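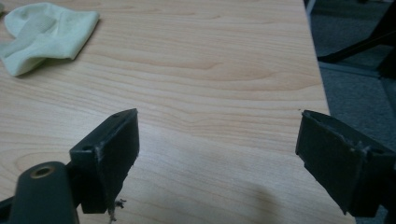 The hand-held gripper open over the table, with the green cloth lying farther back.

Lougher Project (student robotics)

The Lougher Project is a student robotics project at Putemcombe College in Grodville, run as an after-hours club that grew out of a second-year class. Students teach a robot arm to handle cloth by doing the job themselves with a hand-held gripper and feeding the recordings to the arm later. I was in the club for three years and I've kept this article going since I left, so expect a bit more about the early days than the later ones.

Name

The project is named after Lougher House, the old building where the class first met. There was a vote on changing the name once the club moved out. "Jendetti" lost that one and got used for the software instead, which I still think was the better deal for everybody.

History

Angharad Morgan taught the original class, a fairly ordinary course on motors and sensors with a final project tacked on at the end. One spring Toshio Hamada and Mared Rosser turned in a gripper you could carry around by a handle, squeeze by hand, and use to pick things up off a desk. It dropped nearly everything. Morgan liked it enough to let them keep the bench over the summer, and by fall there was a sign-up sheet on the door with 23 names on it.

The first year went mostly into blocks and cups. Cloth came in when Trefor Pritchard complained that blocks were boring (they were!) and brought in a bag of rags from home. Everything we had stopped working that same evening. A block stays the shape you left it, and a rag doesn't, so the club has been more or less stuck on cloth ever since – happily stuck, I'd say.

Equipment

The gripper has two blocky dark fingers that face each other and close on whatever is between them. The fingers take a beating from being bumped on tabletops, and the edges fray and peel long before anything inside gives out. Members are split on when to swap them. Rosser's rule was to change a finger as soon as it started shedding, while Hamada would run a pair until it slipped, on the grounds that a robot ought to cope with old parts.

Jendetti, the software, sorts the recordings and throws out the ones where the cloth leaves the view. It was written over one winter break by Panagiotis Dimitriou and has been patched by so many people since then that the comments are now more fun to read than the code.

A session

Sessions start at 6 p.m. and go until people get hungry. One student holds the gripper and another resets the cloth, and they trade places when the first one's wrist gets sore. A run covers one move only: pick up a corner, drag the cloth toward you, fold it over, or let go and back away. New members always go too fast. You have to move at the speed you'd want a robot to move, and that feels silly for the first hour or so.

The club's biggest push came in March of its second year, when members logged 1009 runs before the end-of-term show. Of those, 121 were tossed, mostly for hands wandering into view. 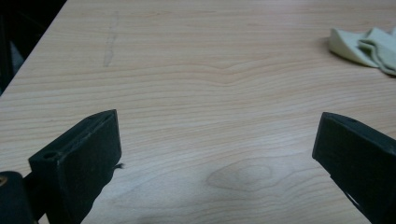
Do you need to know how to code before you join?
Most new members start on the gripper and pick up the programming later from whoever is sitting next to them.

Competition

Each year the club holds an in-house contest called the Grodville Fold. Teams get the same arm, the same cloth and 40 minutes to record whatever they like, and then the arm has to fold with no help. Judging is by eye, and yes, there are arguments. Pritchard's team won the first one with a fold I would call a crumple, and he will tell you about it if you let him.

Teams may not iron or starch the cloth. That rule was added after the second contest.

Place in the class

Morgan's class still runs, and since the club got going its final project can be done on club equipment. Students who go that way hand in their recordings along with a short write-up of what went wrong, and the write-up carries more of the grade. Some of the best ones are kept in a binder by the door, including Rosser's on why corners are hard to find – still worth reading if you're new.

See also

Jendetti (software)
Grodville Fold
Lougher House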